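Sullar world news app: three months in

Wednesday, March 13, 2024

I signed up for Sullar just before Christmas, when I was sick of getting my overseas news from whatever my brother-in-law had shared that morning. It's an app that collects reporting on elections, protests and general government upheaval, and lets you follow a country the way you'd follow a footy team. I follow 3 countries at the moment, plus the Pacific as a sort of bundle, and I've paid for the full version the whole time, so no freebies here.

Setting it up is dead easy. You pick your countries, pick how often you want to be bothered, and off it goes. I'd say go straight into settings and switch off "developing", though, or you'll have a phone that buzzes through dinner every time a minister clears his throat!
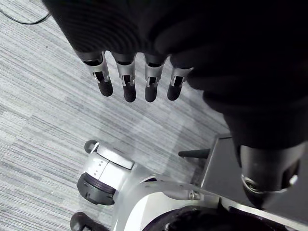

What I like

The timelines are the best bit by a mile. Say a parliament gets dissolved while you're at work. You open the country page and there's a plain list of what was announced, who announced it and where the report came from, oldest at the bottom. When two outlets disagree on the size of a crowd it prints both numbers and leaves them sitting there side by side (I saw one rally listed as 758 people by one source and 1,000 by another, and I much prefer that to somebody picking for me).

I also love the little "who's this?" labels. Tap on a deputy opposition leader and you get their party, how long they've been in the job and a line on how to say their name. Maeve Doherty writes a lot of the ones I read and she's got a lovely dry touch.
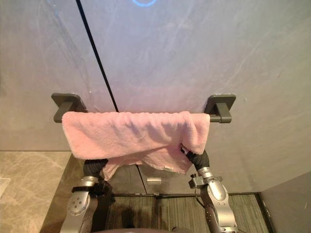

The offline mode is handy on the train too, as I lose signal for a good chunk of the trip home. You save a country in the morning and the whole timeline comes down with it, maps and all.

What I don't like

Search is woeful. I typed in the name of a province, spelt correctly, and got 168 results in no order I could work out, with a story about a ferry at the top. The colour coding is a bit much as well: orange for strikes, a slightly different orange for court rulings. My eyes aren't up to it.

And the audio summaries sound like they were recorded in a cupboard. I tried them for a week while I was cooking and went back to the radio.

Compared with Nornton

I had Nornton before this. It's prettier and the photos are bigger, but it's mostly opinion pieces, and I kept finishing an article without knowing what had happened. Sullar is drier and I know more by the end of my cuppa. If you want long reads for a Sunday, keep Nornton. I've let mine lapse.

Four stars from me. There's meant to be a new search in June and I'll come back and update this once I've had a go with it.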